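Desktop beeps and won't start after moving it to another room

Posted by rutau_dave in Home Computers > Hardware
23/05/2018

I moved my desktop from the spare bedroom down to the kitchen desk and now it won't start. The fans come on, the light on the front comes on, and then I get long beeps over and over with nothing on the monitor. It worked fine before I unplugged it.

The computer is a Niazi tower that my brother-in-law put together for me. It's old but I only use it for bills, email and photos. I carried it down one flight of stairs and I may have bumped it on the door frame, not hard. I've tried a different outlet, a different monitor cable, and leaving it off overnight. Same thing each time. The monitor is good, I hooked it up to my wife's laptop and got a picture.

The local shop wants $60 just to look at it, which is more than I want to put into a machine this age. I'm OK with taking the side panel off but I have never replaced a part. Is there something I can check myself before I pay anyone? Also, if the thing is dead, are my photos gone? There are almost 600 of them on there from our trip and I never copied them anywhere else.

Thanks for any help.

3 replies

Decha Thongsuk
Member, 12 helpful votes

Long repeating beeps with a blank screen usually point to memory. On a lot of older boards that is the code for "no memory found" or "memory not working." The exact pattern depends on who made the BIOS, so if you have the manual for the motherboard, look up beep codes in the back. If you don't, the model number is normally printed on the board itself and you can find the manual online.

A bump on the stairs can be enough to shift a memory stick that wasn't fully seated. Dust in the slot does it too. Take them out and put them back in. It costs nothing and you can do it in 10 minutes.

Shut the computer down, switch off the power supply at the back if it has a switch, and pull the power cord. Then hold the front power button in for a few seconds to drain what's left. Lay the case on its side on a table, with the open side facing up. Don't work on carpet. Touch a bare metal part of the case before you touch anything else, and do it again from time to time while you work.

Look for the long narrow slots near the processor fan. Each one has a plastic latch at one or both ends. Before you pull anything, take a picture with your phone or write down which slots the sticks are in. People skip this and then can't remember. On many boards the sticks have to go in certain slots to work as a pair.

Push the latches outward. The stick should lift a little when they open. Hold it by the top corners and pull straight up. Try not to touch the gold edge.

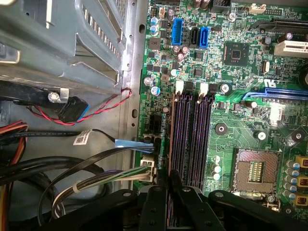
With the sticks out, check the slots with a flashlight. If there's dust, use canned air in short bursts with the can upright. Don't blow into the slots with your mouth, you'll get moisture in there. If the gold edge on a stick looks dull, you can rub it gently with a clean pencil eraser and then wipe it with a dry lint-free cloth. Keep the eraser crumbs away from the board.

Now put just one stick back. Line up the notch in the stick with the bump in the slot. It only fits one way. Open the latches, set the stick in, and press down on both ends until the latches swing up and snap. This takes more force than most people expect, and a half-seated stick is the most common reason for your kind of trouble. If the latch didn't close by itself, it isn't in.

Plug in the power and the monitor and try it. If it starts, shut down, unplug again, and add the next stick. If it beeps with the first one, swap it for another in the same slot. Then try a different slot. You are trying to find out if one stick is bad or one slot is bad. A bad stick is cheap to replace. A bad slot you can usually live with if the others work.

While you're in there, check the big power connector and the small one near the processor. They can work loose when a case gets carried around. Push on each one. Same for the graphics card if you have one, since a card that has tipped out of its slot can also cause beeps and a blank screen.

About the photos - they're on the hard drive, not in the memory. Memory is only working space and it empties every time you turn the computer off. A memory problem that stops the machine from starting doesn't erase the drive. Even if the board is dead, the drive can be taken out and read on another computer with a USB adapter.

tinabeth
Member

Could be the power supply. Mine did that, I got a new one and it was OK. I also had an old Nokia charger plugged into the same power strip and my son said that might be it but I don't think so.

Marlow_K
Regular, 2 helpful votes

I agree with Decha on the memory. If the power supply was gone you most likely wouldn't get fans and beeps, though a weak one can do strange things, so I'd keep it in mind if reseating doesn't help.

A few things to add. If the computer still beeps the same way with no memory in it at all, that tells you something useful. It means the board is alive enough to run its check and notice the memory is missing. If it makes no sound at all with the memory out, the trouble may be somewhere else, either the board or the processor.

If you do need a new stick, match the type. DDR2, DDR3 and DDR4 all have the notch in a different spot and won't go in each other's slots. The label on the old stick will have it. Used ones are fine for a machine like yours. I bought a pair from Hitivier last November and they've been running since with no errors, but any seller that takes returns will do.

And copy the photos off the day it starts up. Put them on a USB stick and also one other place. Do that before you put the side panel back on, before the bills, before anything. The drive in that computer is as old as the rest of it and it got the same bump on the door frame.

rutau_dave
Original poster

Took the sticks out and put them back one at a time. The second one had never clicked in on one side. It starts now. Copying the photos tonight, thank you both. Tina, I'll hold off on the power supply for now.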